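Chapter 7
When the Pan Moves: Faults at the Stove

Draft 2, course notes version, 12 Jan 2024

Before you read: Chapter 6 (grip force), and at least skim the part on stop categories. You will need both.

What this chapter covers
Slip faults and why the log missed one
Knowing the state of a burner when nothing tells you
Safe stops near heat
Writing up an incident so somebody else can use it

7.1 The Jistton kitchen fault

Start with the case. The rest of the chapter hangs off it.

Jistton was a small test kitchen running a cooking arm called Tullik. One arm, one cooktop, a short list of jobs: move a pan onto a burner, stir, tip the food into a bowl, put the pan back. Nothing fancy. The arm had done the pan job 230 times before the fault. Same pan, same burner, same bowl. Everyone had stopped watching closely, including the person whose job it was to watch.

On the bad run the arm picked up the pan by its handle and lifted. The handle turned in the fingers. Not much, maybe 30 degrees, but the pan tipped and oil went over the rim. Some of it reached the burner. Short flare, out again in 2 seconds. Gas shut at the wall. No one hurt, one sleeve ruined.

Now the part that makes it a chapter. The log for that run said SUCCESS. Pan lifted, pan moved, pan set down, all green. The arm had closed its fingers, felt something between them, and reached every point on its path. By its own rules it had done the job. There was no rule about wich way up the pan was.

Renato Cabrera, running the shift, hit the stop button. The stop worked exactly as built: arm froze, motors held. So the arm was now parked holding a tilted pan over a lit burner. Freezing is a fine answer on a packing line. At a stove it left the hazard where it was, and Cabrera had to reach past the arm to get to the gas. Keep that in mind for 7.4.

7.2 The setup

A two-burner gas cooktop let into a stone-look counter, knobs between the burners, wall behind. The pan starts on the left burner. A shallow white bowl waits in the center, behind the knobs. The right burner stays clear.

Think about the layout before you think about the arm. Three points to take into the exercises:

The handle. It sticks out to the left, away from the knobs. Good for keeping the arm clear of the controls. Less good for balance: all the weight is at one end, so any looseness in the grip turns into tilt.

The bowl. It sits between two burners. A short trip from the pan, which the planner likes. But anyone taking the bowl away by hand is reaching in over the knobs and between the burners.

The glass. Black and shiny, so every knob and prong has a twin underneath it. At Jistton the vision software twice put the pan support lower than it really was, by the hieght of the reflection. Not the cause of the flare. Found during the review, fixed with a matte mask over part of the view.
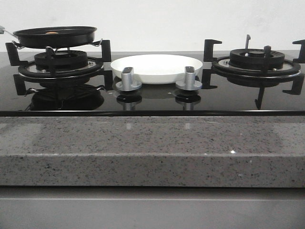

7.3 Why nobody caught it

Four gaps. Any one of them closed, and the fault is a note in the log instead of a fire report.

Gap one. Grip check only at closing. The fingers were checked for contact once, before the lift. Slip happens during the lift. Check during the lift.

Gap two. No tilt check. Camera had a clear view of the rim the whole time. A level rim is an easy thing to test for and the code to do it was roughly 50 lines when they finally wrote it.

Gap three. Worn pads. The rubber on the fingers had gone smooth. Changed on the calendar, every January, whatever the use. Should have been changed by number of lifts.

Gap four. Burner state. The arm had no idea if the gas was on. It treated a lit burner and a cold one the same way. Knob position can be read by camera but a knob tells you what was asked for, not what is burning. You want a flame sensor too.

Marwa Tahiri, who led the review, ranked these by cost to fix. Pads first, same afternoon. Tilt check next. Flame sensor last, waiting on parts from Tse. Her ranking is in Table 7.1. Try your own before you look.

7.4 Stopping near heat

Two questions for every stop you design:
Where is the hot thing when the arm stops?
Who has to reach where to make it safe?

The repair at Jistton tied the stop button to a gas valve. Press once, gas closes, arm holds. Then a second, slow move, with a person's say-so, lowers the pan to the nearest clear support. If the tilt is past the limit the arm does not move at all, gas stays closed, wait for it to cool.

Notice the order. Gas first. Vitis, a later kitchen using the same arm, wired it the other way around and had to redo it after their first drill.

Key terms: slip, contact check, tilt limit, hold stop, flame sensor, false success.

Work through 7.5 with your lab partner. Bring the fault tree, on paper, to the next session.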